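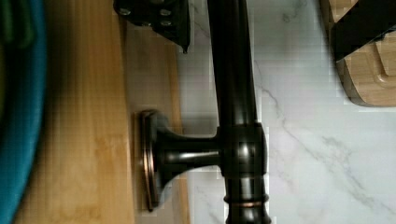

An open day at the kitchen counter

The Skyrme lab in Huvham opened its doors on a wet Wednesday, and the visitors' car park had 2 spaces. I had expected something like a factory. What I got was marble, pale wood and a dark bronze fixture that would look at home in a house well beyond my means.

Above the fixture hung a black gripper, four small screws on its face, with the air of a guest wondering what it is safe to touch. The arm behind it is run by software called Sorkutano, which has so far logged 3,576 attempts at household jobs. Our guide was proud of the number and vague about how many had gone well.

We got 40 minutes at the rail. A man beside me asked if it did ovens. It does not do ovens. A child asked if it got bored, and was given a leaflet.

Clavholm, the firm paying for all this, wants a version in 65 care flats, with the first due in December. I asked what it would cost to run – the guide said there was coffee in the next room. The coffee came from a flask, poured by hand.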